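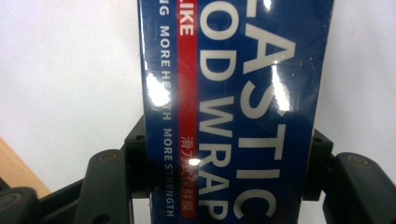

*Food wrap box in the hand-held gripper, seen from the gripper's own camera.*

I run the visitor table for Fonudari's robotics open day every November, and people keep emailing to ask how we set up the "have a go" station. So this is my write-up, mostly copied off the back of last year's run sheet, with the rude comments taken out.

## What you'll need

- one hand-held gripper with its camera fitted (plus a spare battery, charged the night before)
- a table against a plain wall
- a tub of groceries in different shapes
- a screen facing the queue
- masking tape and a marker

Our shed is in the Zunar building and the morning sun comes straight in the roller door, so I put the table on the far side and angle a lamp at the wall. Anything in shiny plastic will still throw white spots back at the camera. You can see a few on the food wrap, including one sitting right over the word HEALTH. I leave shiny things in the tub anyway, as visitors love spotting them on the screen!

## Setting up the grab

1. Tape a cross on the table and stand your first item on it. A long box on its end is a great starter, with two flat sides to close on.
2. Open the gripper all the way before you come in. Kids will want to charge in half closed, and over goes the box.
3. Line up so there's a finger either side, then squeeze slowly until both pads are sitting flat against the packaging.
4. Check the screen. You want the box between the fingers and the two sides looking pretty even. If one finger's doing all the pushing, back off and have another crack.
5. Lift straight up, count to three, put it down on the cross, open up, back away.

For tall items, don't fuss about getting the whole thing in view. With the food wrap all I care about is the middle bit, where the fingers are. We had a bloke spend ages trying to fit both ends on the screen while the queue went out the door.

## Running the queue

I give everyone two goes. The first is always a bit of a shambles and the second is usually lovely, so cutting it to one feels mean. Last time we logged 1,092 grabs over the day, and 66 of those were drops (mostly tomatoes, my fault for packing them).

Swap the battery at morning tea even if it says it's fine. Check the finger screws then too. I use the little Kuipers driver that lives in the red toolbox, and if it's not there, try the Bedeck bench next door, they borrow it.

## Packing up

Copy the recordings before you turn anything off. Wipe the pads, coil the cable loosely, and put the groceries back in the tub with the heavy stuff at the bottom. The run sheet goes in the lid, with any drops pencilled in the right-hand column.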